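Umali Fruit Share: Your Questions, Answered

How does the fruit share work?
We pack a mixed bag of fruit for every member household and bring it to a pickup spot near you, where you collect it any time between 3 and 7 p.m. Right now we have spots in Parkarport and Floltadside, and we'd dearly love to add more as we grow!

How much fruit will I get?
A small bag weighs 10 pounds and a large one weighs 20. If you live alone, start small (you can move up whenever you like, and there's no fee for changing your mind).

Can I choose what goes in my bag?
Up to a point, yes. You can list two fruits you'd never want to see, and we'll swap them for something else. Beyond that we pack what's ripe and good, so October bags lean heavily on apples and pears, and citrus takes over once winter sets in.

How should I store everything when I get home?
Citrus and apples are happy in a bowl for several days, and they look so cheerful there that people really do eat more of them. For longer keeping, move them to the fridge drawer. Leave kiwis and plums out until they give a little under your thumb, then chill them. 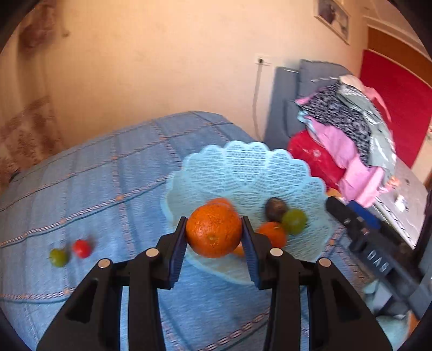

Oranges and a green fruit in a light-blue bowl.

My oranges have marks on the peel. Are they all right?
Almost always! Scars and rough patches come from branches rubbing in the wind, and the inside is every bit as sweet. Soft, sunken spots are another matter — send us a note and we'll put a replacement in your next bag.

What happens if I'm away?
Skip as many weeks as you need from your account page, as long as you tell us two days ahead. You can also give your bag to a neighbor, and plenty of our members do.

Where do I send my bag back?
Fold it up and drop it in the bin at your pickup spot, or mail it to Umali Fruit Share, 842 Erard Road, Parkarport.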